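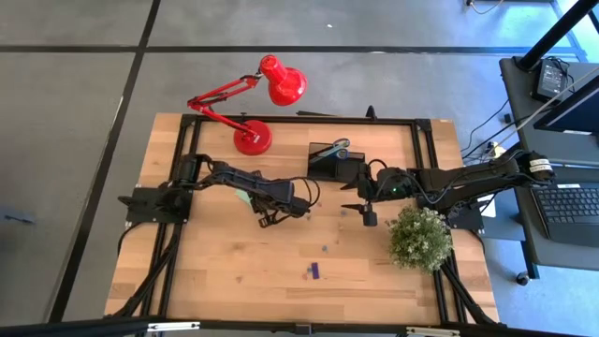

Nermin Saraçによれば、章の冒頭に置かれる「翌朝」や「三日後」といった語は読者に向けて書かれたものとは限らず、書き手が執筆を再開するときの足場として残っている場合が多いという。初稿の段階でこれらを削る必要はなく、改稿の際に、その語を外しても前章との時間関係が復元できるかどうかを確かめればよい、というのがSaraçの見解である。本節ではこの見解を手がかりとして、長篇小説の初稿と決定稿の間で章頭の時間標識がどのように扱われたかを検討する。

図2　木製の天板と、その両側に取り付けられた黒いロボットアーム。

4　章頭時間標識の改稿

4.1　対象と用語

分析の対象は、Flusgate草稿文庫に収められた長篇小説の草稿のうち、初稿と決定稿がともに章単位で対応づけられるものである。この条件を満たす書き手は8名であり、対応する章の組は353組となった。章の統合や分割が行われた箇所は、決定稿の章頭に対応する初稿の段落を特定できる場合に限って対象に含めた。序章、終章、献辞および作中作の章は除外した。作中作は独自の時間軸をもつことが多く、地の物語における章頭と同列に扱うことができないためである。

本節で「章頭」と呼ぶのは、章題および章番号を除いた本文の最初の約50字である。ただし、この範囲の末尾が文の途中にあたるときは、その文の終わりまでを含めた。会話文で始まる章については、最初の発話と、それに続く地の文の一文目までを章頭とみなした。会話文のみを切り出すと、直後の地の文に置かれた時間表現が脱落し、書き手ごとの文体差が過大に現れるおそれがある。

「時間標識」とは、物語内の出来事を時間軸上に位置づける語句をいう。副詞および副詞句が中心となるが、「電話が切れてから」のような従属節、「秋の終わりの」のような連体修飾も含む。動詞の時制やアスペクトの形式そのものは含めない。たとえば「雨が降っていた」は、先行する場面からの継続を含意しうるものの、単独では時間標識と認めなかった。「雨はまだ降っていた」は、「まだ」があるために時間標識を含む章頭として扱った。

時間標識は次の三種に区分した。前章の出来事を基準とするものを「連接型」、暦や季節など物語の外に共有された尺度によるものを「暦型」、語り手の発話時点を基準とするものを「回顧型」と呼ぶ。「翌朝」は連接型、「十一月に入って」は暦型、「いまにして思えば、あの頃」は回顧型である。「次の月曜日」のように連接型と暦型の双方の性質をもつ表現は、前章の内容を知らずに解釈できるかどうかを基準として振り分けた。この例では「次の」の起点が前章に求められるため、連接型となる。

4.2　判定の手続き

判定は2名が独立に行い、不一致の箇所は協議によって決定した。協議にあたっては、初稿と決定稿のどちらから採られた章頭であるかを伏せた。改稿の方向が既知であると、初稿の表現を冗長、決定稿の表現を簡潔とみなす傾向が判定に入り込むと考えたからである。もっとも、誤字や表記の揺れから初稿と推測できる章頭もあり、この措置によって先入観が完全に排除されたわけではない。

不一致がもっとも生じやすかったのは、継続や反復を表す副詞であった。「また」「もう」「やはり」は、時間の関係を示す場合と、語り手の態度を示す場合がある。たとえば「またあの坂だった」という章頭において、「また」は先行する出来事の反復を示すと同時に、視点人物の倦怠を示している。協議の結果、反復または継続の起点を本文中に指摘できる場合にのみ時間標識と認めることとした。この基準のもとでは、同じ語形であっても章によって判定が異なる。

章の対応づけには草稿管理ソフトKuteckの版間比較機能を用いた。同機能は文字列の一致に基づいて段落を対応させるため、章頭が全面的に書き直された場合には対応を見失う。そのような章については、章内に現れる人物、場所および会話の内容を参照して手作業で対応を定めた。手作業によった章は改稿の規模が大きい章と重なるため、これを除外すると、時間標識の削除が見かけ上少なくなる可能性がある。

4.3　削除の諸相

初稿の章頭に見られた時間標識のうち、決定稿で失われたものは連接型に集中していた。削除のしかたは一様でなく、単純削除、移動、置換の区別が必要である。単純削除は、時間標識のみが取り除かれ、残る文がほぼそのまま保たれる場合をいう。移動は、同じ情報が章の後方に送られる場合、置換は、時間標識が担っていた情報を別種の表現が引き受ける場合をいう。

単純削除の典型は、前章の末尾に時間の見通しが示されている場合である。連作長篇『Grurkuto』の一章は、初稿では「翌朝、母は納屋の鍵を持って出ていった」と始まる。前章の末尾では母が「明日の朝には開けるから」と述べており、「翌朝」は読者がすでに得ている情報の繰り返しとなっていた。決定稿の章頭は「母は納屋の鍵を持って出ていった」である。時刻は明示されないが、前章の発話との対応から朝であることが推定できる。ここで注意すべきは、推定の根拠が章の境界を越えて保持されなければならない点である。連載の形で読まれる場合、前章との間に長い間隔が空き、同じ削除が読解の負担となることがある。

この点に関連して、文芸誌『Koech』に連載されたのち単行本化された作品では、章頭の連接型が連載稿において増え、単行本稿において再び減るという経過が認められた。連載稿は本節の比較対象に含まれないため、初稿と決定稿のみを並べた場合、この往復は表面に現れない。初稿で「母は」と始まる章が、連載稿で「その翌日、母は」となり、決定稿で「母は」に戻った場合、本節の集計では変化なしとして扱われる。連載稿における加筆が書き手の判断によるのか、編集者の求めによるのかは、草稿のみからは判別しにくい。校正紙に残された書き込みのうち、筆跡から編集者のものと判断できる例もあるが、口頭でのやりとりを経た修正は記録に残らない。

移動は、章頭に感覚的な描写または行為を置き、時間の指定をその後に送る形で行われることが多かった。初稿で「その日の夕方、港には誰もいなかった。網だけが干してあった」とあったものが、決定稿では「網だけが干してあった。夕方の港に人の姿はなく」となる例がある。時間の情報は失われておらず、連接型の「その日の夕方」が、修飾語の「夕方の」に縮められている。「その日の」が失われたことにより、前章と同じ日であるという指定は弱まった。決定稿だけを読む場合、この夕方を前章の当日とみるか、後日とみるかは一意に定まらない。書き手は後続の段落に、前章で濡れた上着がまだ乾いていないという一文を加えており、同日であることの手がかりはそこに移されたと解釈できる。

置換の例には、光、気温、食事、衣服など、時間の経過に伴って変化する事物が用いられる。「一週間後」が「包帯はもう取れていた」に置き換えられた章では、経過の長さが傷の回復によって示される。このとき、時間の量は幅をもつ。一週間という初稿の指定は、決定稿では数日から数週間までの解釈を許す。出来事の順序が筋にとって重要であり、間隔の長さが重要でない場合には、この幅は支障とならない。逆に、手紙の到着や裁判の期日のように間隔そのものが筋を拘束する章では、置換は避けられる傾向にあった。

4.4　保持と追加

連接型に比べて、暦型は決定稿でも保持されやすかった。とくに、章の間に長い空白が置かれる作品では、暦型の時間標識が章頭に残り、場合によっては改稿で新たに加えられている。長い空白を越えた直後の章では、人物の年齢、居住地、人間関係が前章と異なりうる。読者がどの前提を更新すべきかを早い段階で知る必要があるため、章頭に時間を明示することには一定の機能がある。

追加の例として、書簡の引用で始まる章を挙げる。初稿では引用の後に日付に関する説明が置かれていたが、決定稿では書簡の冒頭に日付が加えられ、地の文の説明が削られた。時間の情報は語り手から書簡の書き手に引き渡されたことになる。日付を記す行為は書簡の慣習に属するため、地の文で同じ情報を述べる場合に比べて、読者への説明としての性格が目立ちにくい。ただし、この方法が用いられた章では、その書簡が物語内で読まれた時点が不明確になる場合があった。書かれた時点と読まれた時点の差が筋に関わる作品では、決定稿で後者を示す語句が別途補われている。

回顧型については、書き手による差が大きく、全体としての傾向を述べることは難しい。一人称の語りを採る作品では、回顧型の時間標識が語り手の位置を定める役割をもつ。これを削除すると、章頭の時間だけでなく、語りの全体がどの時点からなされているかが不明になる。ある書き手は、初稿のほぼすべての章を「あの頃」に類する語で始め、決定稿では最初の数章と終盤の章にのみこれを残した。中盤の章は、回顧の枠組みがすでに成立しているものとして書き出される。終盤に再び回顧型が現れることで、語り手の現在と物語の時間が接近していることが示されるが、この効果を書き手が意図していたかどうかを裏づける資料はない。

保持された連接型のなかには、情報の重複にもかかわらず残されたものがある。前章の末尾が場面の途中で切られ、次章が「そのとき」で始まる例がこれにあたる。「そのとき」は前章末尾と次章冒頭の間に時間の隔たりがないことを示す。章の境界には通常、何らかの経過が想定されるため、経過がないことの明示は、経過があることの明示よりも必要性が高い。この種の章頭では、単純削除が行われた例は少なく、削除される場合には、前章末尾の動作を次章の第一文で引き継ぐなどの修正を伴っていた。

4.5　文の主題との関係

時間標識の削除は、章頭の文の主題を変化させる。日本語では、文頭の時間表現が「は」を伴って主題となることがあり、「翌朝は霧が深かった」のような文では、時間そのものが叙述の対象となる。この「翌朝は」を削ると「霧が深かった」となり、主題を欠いた現象の描写に近づく。これに対し、「翌朝、彼は起きなかった」から「翌朝」を削っても、「彼は」という主題は維持される。両者は同じ単純削除に区分されるが、読者が最初に受け取る構えは同じではない。

視点人物が章ごとに交替する作品では、この差が一層大きくなる。人物名を主題とする章頭は視点の所在を早く示すが、同じ形式が続くと単調になりやすい。初稿において時間標識が文頭に置かれていた章の一部では、時間標識が文型に変化を与える役割を兼ねていたとみられる。該当する書き手の決定稿では、時間標識を削った章のいくつかで、人物名が第二文以降に送られ、第一文には場所または事物を主題とする文が新たに加えられた。時間標識の削除が、その語のみの削除で完結せず、章頭全体の組み替えを伴った例である。

英語の創作指南書で用いられる「章頭では時間、場所、視点を早く示す」という種類の助言を、日本語の草稿にそのまま適用することには慎重を要する。日本語では主語の省略が可能であり、敬語や授受表現、指示詞によって視点の所在が示されることもある。章頭に時間標識も人物名もない場合であっても、「持ってきてくれた」という述語は、受益者の側に視点があることを伝える。4.1で定めた章頭の範囲にこうした述語が含まれるかどうかは、今回の判定項目には入れていない。時間標識の削除と視点表示の変化を同時に扱うには、述語の形式に関する別の注記が必要となる。

4.6　制約

対象となった草稿は、書き手または遺族が文庫への寄託に同意したものに限られる。破棄された中間稿や、電子的に上書きされて版が残らない改稿は把握できない。手書きの初稿をもつ書き手では、抹消線の下の文字が判読できる限りで、初稿成立以前の語句も確認できる。一方、Kuteckのような環境で執筆された草稿では、保存された時点の間に生じた変更は失われている。したがって、同じ「初稿」という名称であっても、書き手によってその段階は異なる。本節では文庫の目録における区分に従い、目録上の初稿を初稿とした。

また、時間標識の有無は読みやすさの指標とはならない。章頭の時間が明示されないことを欠陥とみるか、解釈の余地とみるかは作品の構成に依存する。Saraçの述べる足場という捉え方も、書き手の執筆過程に関する仮説であり、草稿に残された削除の事実だけから直ちに支持されるものではない。削除された時間標識が執筆再開時に書かれたものかどうかを検討するには、各章の起稿と中断の時点を記した執筆日誌との照合が求められる。文庫所蔵の資料のうち、そのような日誌を伴う草稿は一部であり、次節ではこの範囲に対象を絞って、中断の位置と連接型の出現位置との対応を調べる。

照合にあたっては、章の境界で執筆が中断された場合と、章の途中で中断された場合を分ける。後者については、中断後に書かれた最初の段落にも章頭と同じ判定基準を適用する。段落の対応が定まらない箇所は集計から外し、外した箇所の一覧を付録に掲げる。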